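The Control Condition

By August the arm at Riswood had made 600 attempts at the blue brick, and Mariama Sowah had begun to take its side. 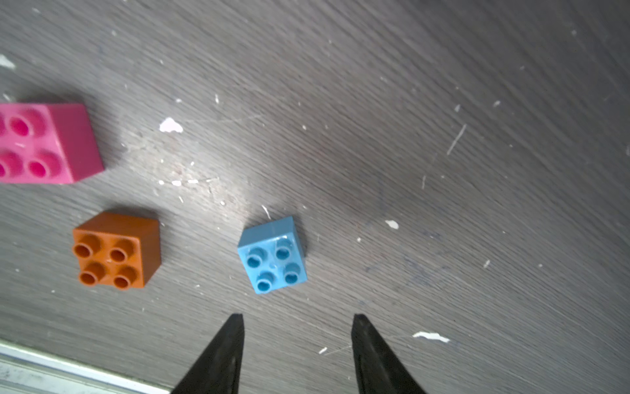
1. Method

The question was simple enough to fit on the grant form, and the grant form had very small boxes. Does a robot learn to pick things up faster if you let it fail all the way, or if you stop it the moment it starts going wrong? Kianoush Ansari believed in stopping it. Mariama believed in letting it fail. They had shared an office for seven years and the arm was only the latest thing they'd disagreed about.

So they split the work. In Kianoush's runs, someone sat with a thumb on the button and cut the attempt short as soon as the fingers drifted. In Mariama's runs, the fingers could close on air, on the table, on the wrong colour altogether, and whoever was sitting there had to keep their hands in their lap and write it down.

"It's like watching my uncle park," said Senyo Dankwa, who was the someone in both cases.

Senyo was paid by the hour and had no theory. He put the bricks out, pink, orange, blue, turned them a bit so they never sat the same way twice, and called the colour. The table was grey and had white specks on it from before any of them worked there. Kianoush had once spent an afternoon proving that the specks made no difference to the results. He brought it up often.

2. Results

The first 225 attempts favoured Kianoush. He was gracious about it, in the sense that he printed the graph in colour and left it on the kettle.

After that the lines crossed. Mariama's arm, the one that had been allowed to make a fool of itself, started doing something at the end of a bad approach. It would come in crooked, pause, back off the width of a finger and try again from the side. The interrupted arm had never learned this. It had never seen the end of a mistake, so when one turned up it simply carried on with great confidence and shut its grip on nothing.

It was the same arm, of course. They swapped the software over at lunch. Senyo said he could tell which was which by the sulking.

"Run another 100," said Kianoush.

They ran another 100. The lines stayed crossed.

"It could be the specks," he said.

3. Discussion

They wrote it up together over two weeks, mostly by deleting each other's adverbs. Fiifi Kyei, who ran the lab and signed things, read the draft standing up and asked what the human operator had been doing during the uninterrupted condition.

"Nothing," said Mariama. "That's the condition."

"Was he consistent about it?"

They both looked at Senyo, who was at the table turning the orange brick a little to the left.

"I coughed a couple of times," Senyo said. "When it was going for the pink one and it should've been blue. I couldn't help it."

There was a silence while two people with doctorates considered the cough. The arm had no microphone. Mariama said this first — then Kianoush said it, more slowly, and went to check.

"Put it in the limitations," said Fiifi, and signed.

Senyo called blue. The fingers opened over the table and started down, and Kianoush put his thumb in his pocket.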